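Visit to Grolteck, Bramholm site 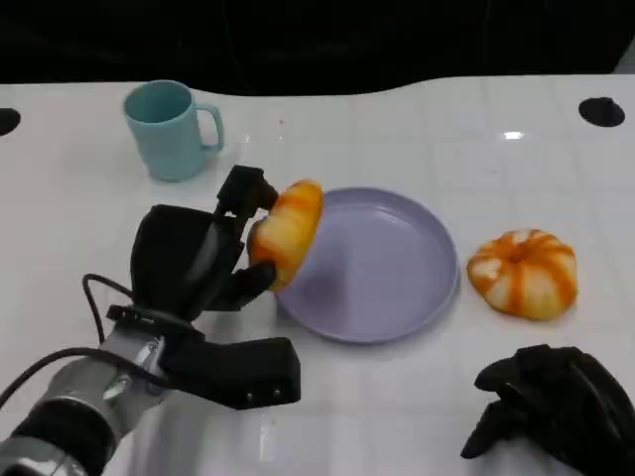
Tabletop station: right hand holding a striped pumpkin over the plate.

Jiahui Han and I went to Bramholm in April to see the two-handed setup before we put in our equipment request. Aurélien Gaillard showed us the stations and answered questions for most of the morning.

The black hands have several fingers each and are mounted on metal arms. Gaillard said to budget for the hands separately, as they wear out first. Grolteck replaces the finger parts every 14 weeks and keeps 4 spare sets on the shelf. A set is $2,000. Our draft had no line for spares at all, so I have added one.

Delivery is five months from order. The table is extra, and ours would need holes cut for the cables. Jiahui asked about training and was told two days on site, included in the price.

Still open: the service contract, and whether Lukstead can match the delivery time. Gaspard Jacquet is getting their quote.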